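Notes on Teaching by Hand: The Second Season at Kultholm

Posted in December by Maysoun Awad

The demonstration program at the Kultholm workshop has now completed its second season, and I have been asked by several readers to set down how the work is organized. The views below are my own. Where I describe procedure, I have followed the written protocol kept by my colleague Ayman Younis, with his permission.

The program exists to collect demonstrations of small tabletop tasks. An operator performs a task with a hand-held gripper, the movement is recorded, and the recordings are later used to train a policy for the fixed arm. We have used two methods. In the first season most of our material came from remote control, with the operator seated at a desk and driving the arm through a pair of handles. In the second season we moved almost entirely to the hand-held tool. The change was made after a long discussion, and I still receive questions about it.

Remote control has clear merits. The recorded motion is the motion of the arm itself, so there is no question of whether the arm can reproduce it. The operator cannot ask for a reach that the joints do not allow. Against this, our operators found the work slow and tiring, and the demonstrations showed it. A simple pick would contain four or five small corrections near the object, each with a pause before it. The policy learned the pauses very faithfully.

With the hand-held tool the operator stands at the table and works at close to a natural pace. Corrections become smaller and fewer. The price is paid elsewhere: the human wrist turns in ways that the arm does not, and a demonstration that looks excellent may be of no use at all. Of the 193 demonstrations recorded for the sorting task this season, 26 were set aside for this reason. Châu Đàm reviewed each of them and wrote a short note on the pose at which the arm would have failed. Those notes have become the most widely read document in the workshop, and new operators are given a copy on the first morning.

The protocol asks that every demonstration begin with the fingers open and the tool held low over the work surface. The operator holds this position for a slow count of two before moving. The purpose is to give the recording a clean beginning, and the same position is used at the end, after the object has been released. Nga Giáp, who trained most of this season's operators, teaches it before anything else and will spend most of an hour on it.

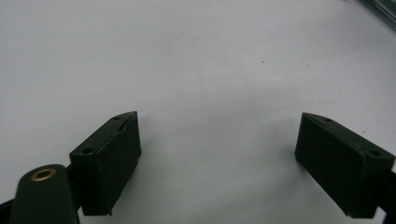
Fingers open over the white surface, with nothing between them.

The height of the tool at this point is a matter on which our operators differ. The protocol says only that the fingers should be near the surface without resting on it. Hạnh Lục prefers to come in very low, on the grounds that the final approach is then nearly level and the object is less likely to be tipped. Ayman begins higher and descends at an angle. We considered fixing a single height and decided against it, as the policy should see some variety in how a person approaches an object. I supported that decision at the time and continue to do so, although it has made the review stage longer.

A plain background was adopted for the early tasks. In the first season we worked on a patterned mat supplied with the table, and one early policy performed well on the mat and poorly everywhere else. We have since introduced plain surfaces first and busier ones afterward. The surface is to be wiped between sessions. Small marks and specks do get through, and the protocol does not require a recording to be discarded on their account.

Operators are also asked to look at the fingers before each session. Some wear along the edges is expected with regular use and is not a cause for replacement. A finger that has shifted on its mounting is a different matter, for the two faces will no longer meet squarely and the grip will be uneven. One such fault went unnoticed for the better part of an afternoon in the spring – the demonstrations from that session were kept in a separate folder, and I believe they are there still.

I should say something about pace, which is the subject of most of our disagreements. New operators tend to move too slowly when they know that they are being recorded. They hover over the object, close the fingers by degrees, and lift as though the object were made of glass. Nga's practice is to let them do the task ten or more times with the recording switched off, while talking to them about something else. When the recording is switched on, she does not announce it within the session, though every operator has agreed to this in advance. The resulting demonstrations are noticeably steadier.

The opposite fault is less common and harder to cure. An experienced operator begins to throw objects gently the last inch into the tray. The motion is quick and looks confident, and the arm cannot match it. I have been guilty of this myself, and four of the demonstrations in Châu's notes are mine.

For the coming season, we intend to keep remote control for tasks in which contact forces matter, such as pressing a lid into place. The hand-held tool gives us position and grip width, and very little knowledge of how hard the operator is pushing. The Delport bench has been reserved for this work. Hạnh will lead it, and she has asked that each operator complete a full set with both methods so that the two may be compared for the same person. Gakden, our partner workshop, will run the same set of tasks with its own operators.

The Nic Giolla room will be closed for part of January while the lighting is replaced. Sessions booked there have been moved to the main floor, where the tables are slightly lower. Operators who have grown used to the taller tables should allow extra time for practice, and should check their starting height before the first recording. Ayman is preparing a revised protocol, and comments on the current version may be sent to him until the end of the month.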